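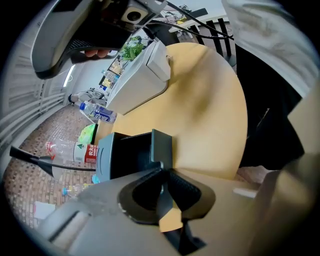 The town library of Flundeck will begin to lend board games and puzzles in January, after a trial of 12 weeks that brought more visitors than expected. Members can take two games home at the same time and keep them for three weeks. The games will not travel in their original packages, which break easily at the corners. Each one goes into a plain box without a printed cover, similar to the dark gray one with the square opening that stands on the table, and the rules are put in first so they do not get lost.

The collection starts with 929 titles. Most of them were bought from Nestura, a toy shop on the market square that closed its doors in the fall, and the rest came as gifts from families in Flundeck and in the neighboring village of Stemodov. The library says it still looks for games for children under six, and for games that can be played without much reading.

During the trial, games were borrowed 3618 times. Only 33 came back with a missing piece, and in most of these cases the piece was returned later — one of them by mail, in an envelope with no name on it. Small parts like dice and pawns will be replaced without cost. For a lost game, the member pays the price of a new one.

The service is free for everybody with a valid library card. Games can be reserved by telephone or at the front desk, but not yet on the website, where the new catalog is still in preparation. The branch in Stemodov will receive a smaller selection, which changes every month.

People who want to give a game to the library are asked to bring it to the front desk during opening hours and not to leave it outside the door. Games with missing parts cannot be accepted.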